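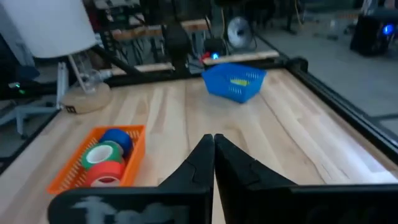

Anayeli Zamudio wants to talk about rabbits before I've even got my notebook out. She runs Wurby, a small boarding house for rabbits and guinea pigs on the edge of Deltlow, and she has been up since five chopping parsley. We settle at a big wooden table, pale tan with darker knotty patches in the grain, and she starts straight in on hay. "Everyone asks me about cuddles and toys," she says. "I want them to ask me about hay! A rabbit that's eating hay is a rabbit I can sleep on."

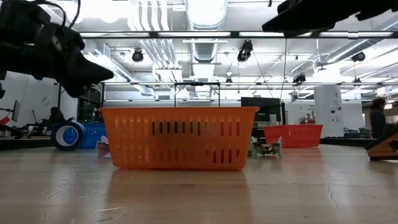 Nayeli Figueroa
Small pets writer

Wurby takes bookings all year, but August is when things get lively, and Zamudio clearly loves it. Her longest guest stayed 159 days while his family moved overseas and back again. He was a grey lop called Heinonen (named after a street, apparently) and he went home a little rounder than he arrived. "I cried, he didn't," she says.

She came to the work sideways. Her first job was in a kennel, where the odd rabbit would be dropped off and put in a spare run beside the dogs. "They'd sit there frozen. They're prey animals, they can smell a dog from the car park. I kept thinking, surely there's somewhere quieter for them." So she saved up, leased an old packing shed and spent $4000 on insulation before she bought a single hutch. Rabbits cope with a cool night far better than with a hot afternoon, and the shed used to bake.

There are no dogs or cats on the property now. Each rabbit gets a pen with room to run, and bonded pairs always stay together. Guinea pigs have their own room, mostly on account of the noise. "They hear a fridge door and it's like a football crowd," Zamudio says, and does a very good impression of it.

I ask what owners should bring. She'd like the food your pet eats now, enough for the whole stay, and something that smells of home. An unwashed fleece is perfect. She also wants vaccination papers and your vet's number, and she'll ring you if a rabbit skips a meal. "People say sorry, it's probably nothing. Please don't be sorry! If a rabbit stops eating, I want the vet on the phone that same morning."

Bookings and feeding notes go through Plundico, the program she uses to keep track of who gets what. When we spoke she had just logged stay number 2449 and was thrilled about it. She takes updates seriously too, and on a busy Sunday she'll send up to 100 photos to families who are missing their animals.

Before I go she takes me down to meet a pair of elderly guinea pigs, sisters, who are in for the week. One of them whistles at the rustle of my jacket. Zamudio hands me a bit of capsicum and tells me to hold it low and keep still.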